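Gripper comparison: frequently asked questions
Mestdale bench tests, last revised 4/12/24

Which grippers were compared?
Two parallel-jaw models, the Wosto and the Dovhaniuk. Both were fitted to the same arm and driven by the same controller, with the wrist adaptor changed between sets.

How many trials were run?
316 in total, split evenly. Each gripper worked through the same list of household objects in the same order.

What counts as a successful grasp?
The object must leave the table, stay in the fingers for four seconds and be put down upright. A grasp that slips and recovers is logged separately and does not count towards the success rate.

Why use ordinary household goods?
Machined test blocks tell you about jaw force and very little else. Cartons, packets and bottles vary in stiffness and surface, and a kettle has a handle that can be approached from several sides.

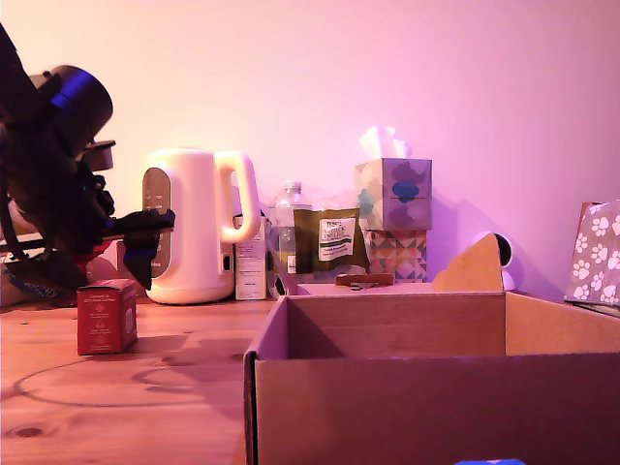
Gripper at the kettle, with the open cardboard box at the front of the table.

Is the table cleared between trials?
No. Other objects stay where they are unless they have been knocked over. Clearing the table raised the scores of both grippers in the May pilot and hid the difference between them.

Does the lighting matter?
For the grippers, no. For the cameras, yes. Coloured light shifts the white balance, and the depth estimate on pale, smooth surfaces gets worse. Exposure should be locked before a set begins – automatic exposure caused 7 of the failed trials in the pilot.

Which gripper did better?
The Dovhaniuk was better on soft packets, the Wosto on rigid objects with a handle. On small boxes the results were too close to separate.

Can I use my own controller?
Yes, if it accepts position commands and reports motor current. Olesia Stelmakh maintains the driver notes. Velocity-only controllers have not been tested.

How often should the finger pads be changed?
After every second set. Meirion Nicholas measured the wear at Tetville and found that grip on smooth plastic fell off before any damage to the pads could be seen.

Are the raw logs available?
On request, with the trial sheets. Video is held for the failed trials only.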